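Wrist cam vs fixed cam with the Dindolance gripper – worth the bother?

mesa_kerstin
Posts: 21

We've been trialling the round-bodied Dindolance against our old Mühlbauer two-finger since August. The rep reckons the wrist camera view is "all you need" and we can ditch the overhead one. I have my doubts. One from this morning, arm moving:
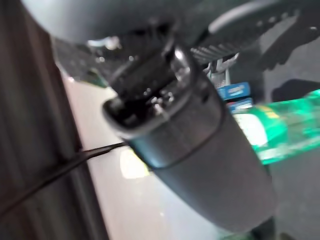 Wrist cam, mid-move. Green bottle at right, cable off to the left.

Look how much of the view is gripper. The bottle is tucked in behind it and I can't read a word on the blue labels. If I can't, I don't fancy the software's chances.

dpl_marthinus
Posts: 1,238

You're judging a camera on a blurry still. Slow the arm down before the pick and try again. We run wrist only on 3 cells and it copes.

mesa_kerstin

Slowing down fixes the blur, sure. It doesn't move the gripper body out of the way. And if I have to crawl into every pick, the Mühlbauer wins on cycle time and I've spent the money for nothing.

ondieki_k
Posts: 402

Agree with Kerstin on the body. What I'd worry about more is that cable. It's running dead straight in your shot, so how much slack have you got when the wrist turns over? Ours pulled a connector out after over 1,000 cycles and support called it "wear".

dpl_marthinus

That's an install problem, Kanini. Clip it properly.

ondieki_k

It was clipped. By their installer.

ouazzani
Posts: 88

Has anyone tried a different mount? Prarna sell an offset bracket that's meant to shift the camera out to the side. Colour me unconvinced at that price, but it would tell you whether it's the gripper or the viewpoint.

There's a glare spot on the pale surface too, left of the gripper. I'd sort the lighting before blaming anybody's software.

mesa_kerstin

Fair call on the glare. I'll move the lamp. Not buying a bracket to fix something the rep says isn't broken, though. He can lend me one.

mklu
Posts: 9

We had the same sales pitch for the Mesinance controller, "no overhead camera required". Kept the overhead. Still have it.

dpl_marthinus

Did you ever test it without?

mklu

For a morning. Went back to it after lunch.

mesa_kerstin

Overhead stays for now. I'll rerun both grippers at half speed and post the pick times, misses included.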